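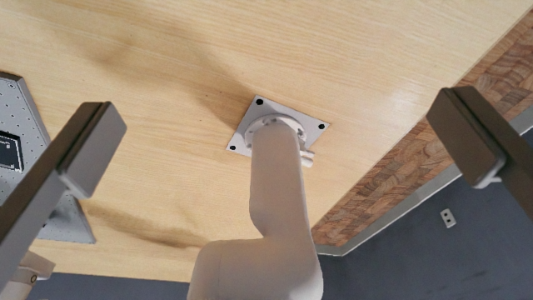 Used crib mattress – what's fair to ask?

druder_mom
Selling a Wanirero crib mattress, paid 200 new in May. Used around 90 nights, always with a cover. No stains, smoke free home. Is 156 too much? Also do I have to include the tag, cant find it.

Valderrama283
156 is high. Half of new is what I see, maybe a bit over with the cover thrown in. Put the smoke free part in the title – people search for it.

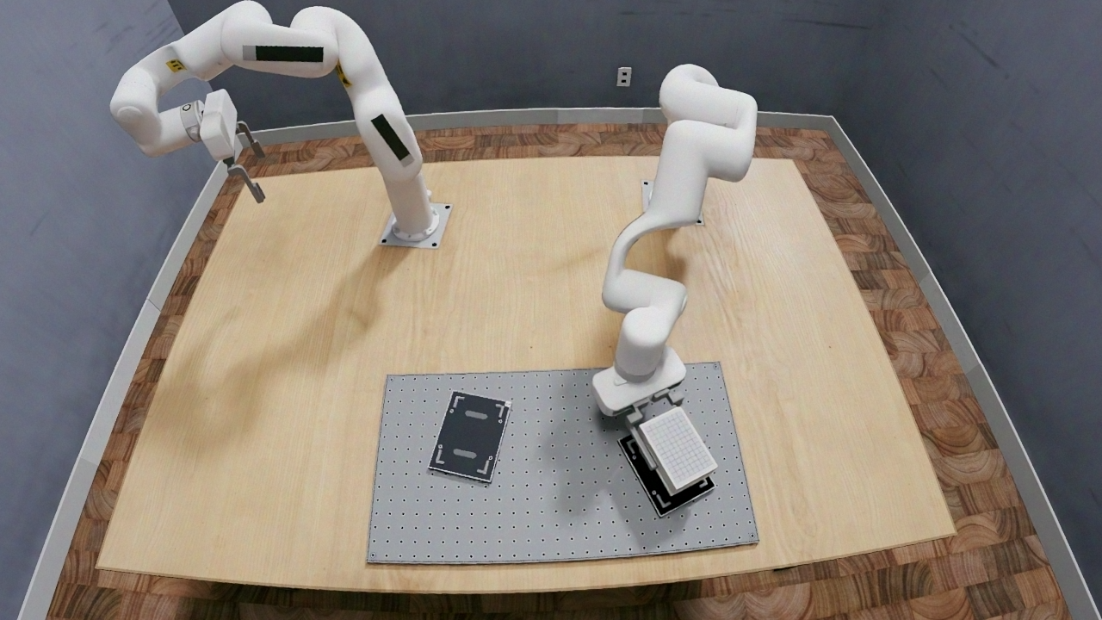
nostudska
Tag matters more than price imo. Buyers want the model number for recalls. Check the zipper seam, mine was sewn inside there. No tag no sale for me

pljones
sold mine for 90, gone in an hour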